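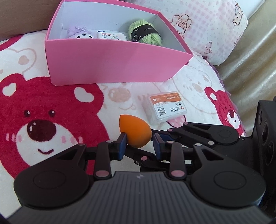 交換時期の目安は誰の目安か

2025年4月4日
文・オム・スンイム

洗面台の引き出しを片づけていたら、メイク用スポンジの台紙が出てきた。本体はとうに使っているので、台紙だけである。なぜ台紙を取っておいたのか、われながらよくわからない。捨てるつもりで裏を返すと、小さな字で「交換時期の目安:3か月」と書いてあった。ブレンダンスというメーカーの、ドラッグストアで買える普通の品だ。

さて、私はこのスポンジをいつから使っているのか。台紙に日付はない。レシートもない。記憶をたどると、買ったときにはまだ半袖を着ていた。九月だったと思う。いまは桜が咲いている。目安はとっくに過ぎている計算だが、スポンジはなにも言わず、今朝も私の頬を叩いた。少し小さくなったような気もするし、もとからこの大きさだったような気もする。

この「目安」という言葉について、前から言いたいことがあった。

家のなかを見回すと、目安を持っている物がじつに多い。歯ブラシ、浄水器のカートリッジ、枕、フライパン、まな板、髭剃りの刃、エアコンのフィルター、シャワーヘッドのなかの白い玉。どれも買ったときには新品で、箱のどこかに小さく、いつ頃までに次を買ってくださいと書いてある。物を買ったつもりが、定期券を買わされている。しかも定期券とちがって改札がないので、切れても止めてくれる人がいない。

断っておくと、私は物を長く使うことを美徳だと思っているわけではない。祖母のような「もったいない」の精神は、私の代でだいぶ薄まった。古くなれば捨てるし、新しい物を買うのは楽しい。衛生の話を軽んじる気もない。顔に触れる湿ったものを洗いもせずに使い続けるのがよくないことくらい、言われなくてもわかる。だからスポンジは洗っている。毎回とは言わない。言わないが、洗っている。

私の不満はもっと小さい。書き方である。

目安というのは本来、測る人のそばにある言葉だと思う。味噌汁の味噌はおたまに軽く一杯が目安、と言われれば、鍋を見て、舌で確かめて、足したり控えたりする。目安を言う人と確かめる人が、同じ台所に立っている。ところが箱に印刷された目安は、私の使い方をひとつも知らない。毎朝使う人にも、結婚式のときだけ引っぱり出す人にも、同じ数字を言う。知らないのに言い切る。言い切ったあとで、括弧をつけて「使用状況により異なります」と付け足す。

この括弧がくせものだ。数字が短すぎると文句を言えば「目安ですから」と返ってくるし、数字を過ぎて使ってかぶれれば「目安をお示ししておりました」と返ってくる。どちらに転んでも、箱のほうは無傷である。言葉としてはまことによくできていて、感心する。私も締め切りをこのくらい上手に書いてみたい。「提出時期の目安(執筆状況により異なります)」。編集部が受け取ってくれるなら明日からでもそうする。

知り合いのユスリ・ヌイさんは、この種の文言を書く側にいたことがある。ダンドンという家庭用品の会社で、パッケージの裏面を担当していた。表面は花形の仕事で、会議を重ね、写真を撮り、色を決める。裏面は表が決まったあとに余った面積へ字を流し込む仕事だという。目安の月数はどうやって決めるのですかと訊いたら、しばらく考えてから、こう言った。

「前の商品に書いてあった数字を見ます」

その前の商品の数字は、と訊くと、そのまた前の商品だという。いちばん最初の数字はどこから来たのか、ヌイさんも気になって古い書類を探したことがあるそうだ。書類はあった。書いた人の名前もあった。根拠の欄には「他社同等品にならう」とあった。他社の裏面を書いている人も、おそらく同じ欄に同じことを書いている。

もちろん、きちんと試験をして決めた数字も世の中にはある。ヌイさんも、浄水器の濾材のように性能が落ちていくものは試験の結果を見て書いていたと言う。困るのは、試験をした数字と、隣をのぞいて書いた数字とが、箱の裏で同じ大きさの同じ書体で並んでいることだ。読むほうには見分けがつかない。見分けがつかないとき、人は全部を信じるか、全部を無視する。私は長らく後者で、姉は前者である。

姉の話をする。姉は目安を守る。歯ブラシは月が変われば捨て、枕には買った日を油性ペンで書き、まな板にまで日付がある。台所に立つと、物がみな自分の余命を胸に貼って並んでいるようで、私は少し落ち着かない。いちど枕に書かれた日付を見ながら横になったら、なんとなく寝つけなかった。本人はよく眠っている。

そして姉の家には、交換用の品がきちんとしまってある棚がある。切らすと守れないから、先に買っておく。先に買った物にもまた使用期限があるので、それも管理する。管理のためにアプリを入れた。レスウッドという名前のアプリで、登録した品物の交換時期が近づくと知らせてくる。姉のところには116件の登録がある。見せてもらったら、いちばん下に「このアプリの有料プラン更新」という項目があった。自分で自分を登録しているのである。そこだけは少し好感を持った。

私も試しに入れてみた。悪口を書くなら使ってからにしろ、というのは、むかし同じ職場にいたイリーナ・ドゥミトレスクさんの教えで、彼女は映画評を書いていたから、おかげでずいぶんひどい映画を最後まで観るはめになっていた。私の場合は観るかわりに登録する。スポンジ、歯ブラシ、浄水器、フライパン。フライパンを入力したところで、画面が「購入日を入力してください」と言った。わからない。引っ越しのときにはもうあった。「わからない」という選択肢はなく、しかたなく適当な日を入れると、画面が即座に赤くなり、超過日数を大きく表示した。適当に入れた日付から計算した、一日の狂いもない超過日数である。

それから毎朝、通知が来るようになった。文面は丁寧だ。「そろそろフライパンの交換をご検討ください」。翌日は「フライパンの交換はお済みですか」。その次は「フライパンが待っています」。待っているのはフライパンだろうか。私には店のほうが待っているように思える。通知を押すと買い物のページが開き、トゥドセの新しいフライパンが、送料無料まであとわずかという金額で並んでいる。よくできている。あとわずかの分を埋めるために、人はスポンジを買う。

11日目に通知を切った。切ったあとも、フライパンを火にかけるたびに、赤い字が頭に浮かぶようになった。以前は卵がくっつくと油が足りないのだと思っていた。いまは寿命だと思う。油を足せばきれいに焼けるのに、足す前にまず疑う。こういうところが、数字のいちばん嫌な働き方だと思う。物の具合を見る目が、こちらから箱のほうへ移ってしまうのである。

母は包丁の切れ味をトマトで見る人だった。皮の上で刃が滑ったら研ぐ。何か月などということは言わなかった。トマトのない季節はどうするのかと子どもの私が訊くと、葱で見ると言った。葱が下でつながって、のれんのようになったら研ぐ。布巾は鼻で見た。洗って干した布巾に鼻を近づけ、だめなら雑巾に下ろす。雑巾はどうなったら捨てるのかというと、これはついに基準がわからなかった。母の家の雑巾は、ある日いなくなる。

懐かしがってばかりもいられない。鼻で見る、舌で見るという方法には、外れがある。母はその鼻で牛乳を判定し、大丈夫と言い切り、家族そろって腹をこわしたことがある。だから食べ物の期限は黙って守る。薬もそうだし、火災警報器や自転車のヘルメットのように、だめになったことが外から見えないのに、だめになっていたら取り返しがつかない物も守るべきだと思う。見てわからない物については、箱のほうがよく知っている。

けれども歯ブラシの毛は開く。まな板は黒ずむ。スポンジは、ちぎれたり、押しても戻らなくなったり、洗っても色が抜けなくなったりする。見ればわかるし、触ればもっとよくわかる。わかる物にまで月数をつけるのは、親切が過ぎて、こちらの目を遊ばせてしまう。せめて月数の横に、どうなったら替えるのかを書いてくれないものか。「押しても形が戻らなくなったら」「表面が裂けたら」「洗ってもにおいが残ったら」。それだけのことを書く面積なら裏にあるはずだ。ないと言うなら、表の「ふわもち新感触」を少し縮めてほしい。

この案をヌイさんに話すと、いい案だが通らないと言われた。状態で書くと、問い合わせが増えるのだそうだ。これくらいの裂け方は裂けたうちに入りますか、という電話がかかってくる。写真を送ってくる人もいる。月数で書いておけば、電話に出た人は月数を読み上げれば済む。つまり箱の裏の数字は、私の顔のためにあると思っていたら、電話に出る人のためにあったらしい。そう聞くと、少しばかり腹立ちが収まってしまうのが困る。電話に出る人に罪はない。よその家の歯ブラシの毛先について一日じゅう相談を受ける仕事を想像すると、月数くらい読ませてあげたい。

話はそれるが、近所に時計の修理をするコルネル・スルブさんという人がいる。電池の交換を頼みに行くと、次はいつ頃ですかと訊く客が多いらしく、壁に紙が貼ってある。「止まったら来てください」。私はこの紙がたいへん好きだ。あれほど誠実な交換時期の表示を、ほかで見たことがない。もっとも、電池が切れたまま長く放っておくと液が漏れて機械を傷めるそうで、紙の下のほうには後から足した字で「止まったら、すぐ来てください」とある。改訂されているのだ。実際に起きた困りごとに合わせて言葉が伸びている。括弧で逃げずに、一語足している。

目安にも、あの「すぐ」のような手入れがほしい。何年も前の書類から写し続けた数字にも、どこかで誰かが立ち止まって、この数字はいまの材料でもこのままでよいのか、と訊いていいはずだ。訊いた結果が短くなるのなら、私はそれで構わない。根拠のある短さなら従う。従うつもりはある。長くなるのなら、それも印刷してほしいのだが、数字が長くなったという箱をまだ見たことがないのは、私の買い物が足りないのだろうか。

気になって、家にある箱と台紙をひと通り裏返してみた。洗剤の詰め替えの袋まで裏返したので、半日つぶれた。目安の書いてある品のうち、どうなったら替えるかも併せて書いてあったのは9点。思ったより多い。正直な会社は、こちらが文句を書こうと構えている横で、ちゃんと小さな字で仕事をしている。水切りネットの袋に「目詰まりしたら」と書いてあるのを見つけたときは、ちょっと頭を下げた。月数はなかった。目詰まりしたら、だけである。

姉にこの話をすると、ふうんと言い、それで結局いつ替えるの、と訊いた。ものの具合を見て決めると答えると、具合は毎日見ているのかと重ねて訊く。毎日は見ていない。では見ていない日は誰が見ているのか。姉の言い分では、自分は見るのを忘れる性分だから日付に見張らせているのであって、箱の言いなりになっているつもりはないという。思い返せば、姉の歯ブラシの毛が開いているのを見たことはないし、私のは、まあ、開いている。箱の裏をいちばん都合よく使っているのは姉かもしれず、いちばん都合よく無視しているのは私だろう。そこは認める。

認めたうえで、やはり枕に日付を書くのはやめてほしい。泊まりに行くと、客用の枕にまで書いてあるのだ。しかもこのあいだ見たら、目安を少し過ぎていた。指摘すると、客用は使用状況により異なるのよ、と姉は言った。

スポンジのことに戻ると、あの台紙はまだ引き出しに入っている。捨てようとして手に取ったのだから捨てればよかったのに、読んでしまったら、捨てると証拠を隠すようで具合が悪くなった。本体は今朝、指で押してみた。へこんで、戻った。戻るのがやや遅いと思ったが、以前の速さを知らないので比べようがない。新しいのを買って隣に並べればわかるだろう。ドラッグストアは駅の向こう側にあり、帰りに寄れない距離でもない。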